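Speaker notes: Does a basket tidy a playroom?
Talk for the parents' evening, Storkthorpe Toy Library, 7:30 p.m. Notes by Liis Jankauskaitė

Start without slides. Ask who has bought a basket in the last year for the express purpose of getting toys off a table or a floor. Hands. Ask who has bought a second basket because the first one filled up. Wait for the laugh, if it comes.

Then say where I stand. I have been told for most of my adult life that a good basket solves a messy room. I've lent toys, washed toys and put toys away for a living, and I don't buy it. I own baskets. I like them. I just want to look at what they're being asked to do.

The claim, as it is usually made. Read out the line from the Dradine leaflet: "Give every toy a home and the child will bring it back." Read it again, slower. Who checked? I wrote to Dradine in March and asked how many families they had followed, and for how long. The reply was friendly and had a discount code in it. So for tonight I'm treating it as a slogan.

What I did. Small and homemade, and I'll say so before anyone else does. We asked members to fill in a card at the end of play: what was used, what it went back into, who put it there. We got 337 cards back. They were filled in by tired adults, some of them plainly in the car. I wouldn't hang a law on them. But they do disagree with the leaflet in one place, and that's the place I want to spend time on.

The disagreement: children put blocks back readily when the container was right beside them and the heap was small. Once it was on a shelf, even a low one, the adults did it. The kind of container hardly showed up in the cards at all. Wicker, plastic, cardboard box, a saucepan in one house. What showed up was reach.

(Pause here. Somebody will want to say their child is different. Let them, it's a parents' evening.)

Now the second claim, which is that the pretty basket is worth more because it "invites." Noboru Sekiguchi made this case to me very well over the returns desk and I'll try to be fair to it. He says a nice thing on the table makes people want to use it, adults included, and an ugly tub gets shoved under the bed. Fair enough as far as the adult goes. I've never met a two-year-old with a view on wicker. What a small child seems to notice is whether the thing tips, whether the edge is low enough to get an arm over, and what noise it makes when you drop something in. Wicker makes a poor noise, if you ask a small child.

Next slides. Go through without much talk, let them look.

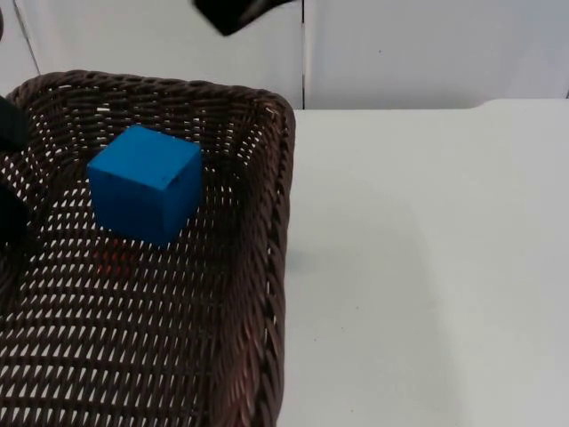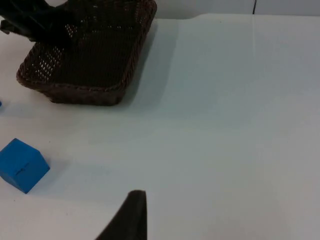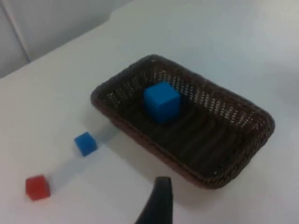

Dark brown wicker, white underneath, and a blue cube every time.

Is a woven basket a good place to keep wooden blocks?
It will hold them well enough, provided it's shallow, stands flat, and lives where the blocks are played with. A deep one turns into a pit, and whatever is at the bottom stops being used.

Things to say about weave. An open weave lets crumbs and grit through, which sounds like a benefit until you lift the basket and see where they went. Bring the tray from under our own one if it hasn't been cleaned. Corners catch. Small pieces, jigsaw bits especially, get a tab into a gap and then someone pulls, and then we have a jigsaw with a bitten-looking piece. Blocks are fine. A block is about the only toy I'd put in open wicker without thinking about it first.

Washing. Anyone selling you natural fiber for a household with a stomach bug should be made to clean it. We can wipe a plastic tub in ten seconds. A woven basket wants a brush, warm water and a day by a window, and I still don't trust it. Dzintra Strazds disagrees with me on this and is in the second row, so expect a hand. Her point is that we over-wash, and she may be right. I'd still rather over-wash something I can wipe.

Sorting by color. I have a whole page on this and will cut most of it. The idea is that red goes with red and blue goes with blue, each to its own container, and the child learns colors while tidying. In practice the cards say the adult sorts and the child watches, or leaves. If you want to teach colors, teach colors. Put a couple of blocks on the table and talk about them. Leave the tidying as tidying, one kind of job, quickly over.

Exception: if the child starts sorting unasked, shut up and let them. My nephew did it for a month and then never again.

Price. Hesik's medium basket costs as much as our family membership for half a year. I'm not saying they're robbing anyone. Hold up the shoebox. The shoebox is free and nobody cries when it gets stood in. The market stall at Lapiņa sells second-hand baskets and I've had two good ones from there, so if you must, go there, and run your hand around the inside of the rim before you pay. Loose ends scratch.

How much is too much? Ours used to go out with 400 pieces in a set. I packed them myself and felt generous. They came back looking as if half had never left the bag, and the cards with "too many" scribbled on them all belonged to that set. We now send a smaller bag, and I've had one complaint, from a grandfather who wanted to build a bridge. He got the big bag.

So what would I do at home? Asked every time, so have it ready:
Keep the container on the same surface as the play.
Fewer blocks out. Put the rest away where only you can reach.
Start the putting-back yourself, with two or three pieces, and don't narrate it.
Stop after 10 minutes even if it isn't done.

I can't prove the last one. It's what I do. If anyone has kept better records than mine I would be very glad to see them, and I'll say that from the front, because the cards have holes in them. We never asked the age of the child, for one, which was stupid, and Pak-hei Yeh pointed it out after they were printed. We also never asked what happened on the days nobody filled in a card, and I suspect those were the bad days.

If time: the story about the lid. If short of time, drop it, go straight to questions. Lights up before questions, last year I couldn't see who was talking.

Leave the shoebox on the table by the door with the blank cards in it. The new cards have a line for age.

Comments

Austra Pētersons
I was there and still think you were hard on wicker. Ours has been chewed, sat in and used as a boat and it looks better than the plastic tub we bought the same month.

Noboru Sekiguchi
For the record I said "inviting for grown-ups." I concede the jigsaw.

Dzintra Strazds
A soft brush and a dry day is all it takes. Could the notes on color sorting go up in full? We only got the short version on the night.

Pak-hei Yeh
Tried the same-surface thing with my two. One puts everything back, the other puts everything back and then tips it out again. Which line of the card does that go on?

Liis Jankauskaitė
Pak-hei, put it under "other," and write small. Dzintra, I'll type the page up once I can read my own handwriting.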